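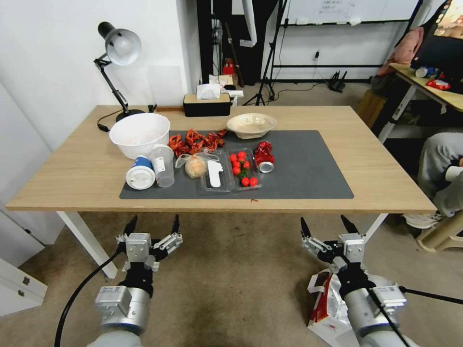

Crayfish, cherry tomatoes and a bread bun on the table.

Lightfoot brings its big river history back into print

Good news for anyone who has been hunting through used bookstores like me: Lightfoot Press is reissuing The Irnel Years, the fat, gossipy history of the Irnel valley that came out in the eighties and then pretty much vanished. It goes on sale in November, and I've already cleared a spot on my shelf!

If you've never seen a copy, it's a beast. The original ran to 551 pages, and the new one has grown to just over that with a fresh introduction and a proper index (the old index skipped most of the letter M, which drove me up the wall when I was trying to look up the mill strikes). It covers the valley from the end of the war to the closing of the Kulance rail yard, and it does it mostly through letters, church newsletters, grocery ads and the minutes of some very bad-tempered town meetings.

I borrowed it from the Drusdale library back in high school and kept it so long I had to pay for it. I still think the chapter on the 1950s flood is the best thing anyone has written on this part of the state. The politics chapters have aged less well. There's a whole section on county road funding that I have never once finished, and I've tried three times.

Lightfoot is printing 2,000 paperbacks to start, plus 303 numbered hardcovers with the old fold-out map tucked in the back. The hardcovers will only be sold through the press and at the Drusdale Book Room on Main Street, where the waiting list opens Monday at 9 a.m. I called the store yesterday and they told me to get there early, so I guess I'm setting an alarm.

The press is also putting 800 of the valley photos on its website, including a bunch that were left out of the first edition for space. I got a peek at a few from the Kulance yard and they're terrific, all steam and hats and guys squinting into the sun.

No word yet on a second volume. The notes for one are said to be sitting in boxes at Lightfoot's office in Kulance, and I asked if they had any plans for them. The answer I got was "ask us next year," and I will.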